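FOR IMMEDIATE RELEASE – November

Kadell puts night room-turn robots on the floor at Danzer, staff move to day shifts

Kadell, maker of the Vulico mobile handling robot, today confirmed a full rollout with serviced apartment operator Danzer. 105 apartments, one building to start. Robots carry linen and supplies between rooms overnight, people do the rest in daylight hours.

What changes for the crew: no more 4 a.m. starts. Housekeeping at Danzer used to begin before the laundry was even back up. Now first shift clocks in at 8, with the bundles already waiting in each apartment. Same headcount, same pay bands. Overnight premium kept for the first year – this was a sticking point and it got settled.

Every route gets run in simulation before a robot is allowed near a door. Kadell's rendering tool, Gustness, builds the rooms, walls and floors from the building plans, and the crew reviews the runs on a screen in the break room. 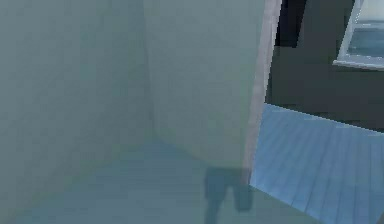

Doorways took the longest. Housekeepers flagged tight turns the engineers had missed, and 15 routes were redrawn on there say-so before go-live. In all 1339 simulated runs were logged.

"The people who push the carts know where the carts get stuck," said Nandini Warrier, head of operations at Danzer. "We asked them first. Some liked it, some didn't, and a couple still don't. But the early start is gone and I haven't heard anyone ask for it back."

Four housekeepers have trained as route leads. They can stop a robot, change a drop-off point or pull a floor out of the schedule without calling Kadell. Paid role, open to all shifts – second intake next spring.

Guest access not affected. Robots do not enter ocupied apartments.

Site visits for trade press by arrangement with the Danzer operations desk, afternoons only.

Ends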